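The Cups That Never Break

By Hala Haddad

I own six wine glasses, four good mugs and a set of tiny coffee cups my aunt carried across an ocean wrapped in socks. I love them all. When I'm thirsty, though, I walk right past them and grab a plastic tumbler. It weighs nothing, it holds plenty, and if I knock it off the counter the worst that happens is a mop.

Plastic tumblers have been on my mind since May, when I went to Clunivdale for a weekend and came home with eight of them in a tote bag. Clunivdale has a secondhand market called Brurkura, in what used to be a bus garage, and at the far end of it is a stall that sells drinking cups. Only drinking cups! There are shelves of them, sorted by color, from a milky yellow through every green you can think of to a purple so dark it looks like grape jelly.

The stall belongs to Seidu Frimpong, and the first time I visited, the handwritten sign above the register said 1,607 cups in stock. He updates it on Sunday nights. He told me he started with a box from his grandmother's porch and kept going because people stopped to tell him stories. Somebody had the same ones at summer camp. Somebody's dad used to measure rice in one.
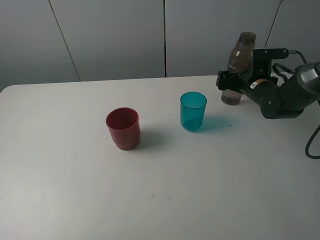
Solid or see-through is the first choice anyone makes at the stall, and Ľubica Procházka thinks most people get it wrong: you should buy the see-through ones for water and the solid ones for everything else, she told me, because milk in a clear blue cup looks like something you'd clean a brush in. I had never thought about it, and now I can't drink milk out of anything blue.

She has a point about water, too. A see-through cup by a sunny window is a small show all by itself. The light goes in one side and comes out the other a different color, and if you set a few close together the colors run into each other on the tabletop. My kitchen faces east, so this happens at breakfast. I have moved the toaster to make room for it.

Solid cups have their own fans, and I'm drifting toward them. They have a heavier look, even when they weigh the same. They hide the last inch of flat soda. They also tend to be the stackers, and a good stacker is a beautiful thing – a tall, slightly crooked tower on the shelf that takes up the space of one cup.

The opposite is a bad stacker, and everybody has met one. You pull, you twist, you run hot water over the outside and put ice in the inside, and you end up with two cups that have decided to be one cup forever. Seidu keeps a stuck pair on his counter and lets children have a go at it. Whoever gets them apart can pick any cup on the shelves. They were still together when I last stopped by.
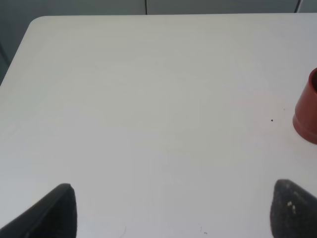
Shape matters to me more than color does, and it took a whole summer of drinking lemonade to figure out why. A perfectly straight cup gives your fingers nothing to do. The ones I reach for have some kind of change near the bottom, like the shallow line that runs around the red cup here, with the base swelling out a little underneath. My little finger goes looking for a spot like that. It's also where dried juice likes to hide, so keep an old toothbrush by the sink.

Washing is otherwise easy. Mine go in by hand with warm water and a soft sponge, never the green scratchy side, which leaves a haze on the shiny ones that won't come off. Dela Dankwa runs a lunch place called Akpalu a few streets from the market, and she has 169 tumblers in daily use. She swears by drying them upside down on a wire rack. On a towel, she says, they trap steam and come up smelling like a closet.

Akpalu is worth the trip for the ginger drink alone. It arrives in whichever cup is on top of the pile, so four people at one table might get four colors, and there's always some trading before the food comes. I got orange and held on to it.

If you want to start a collection of your own, my advice is to buy one and use it for a week. See how it feels first thing in the morning and with wet hands. Check the rim with your thumb for nicks. Then go back for more, and pick colors you'd never paint a wall. Seidu charges 60 cents for most of them, and he'll wrap them in newspaper if you ask, though he'll laugh at you while he does it.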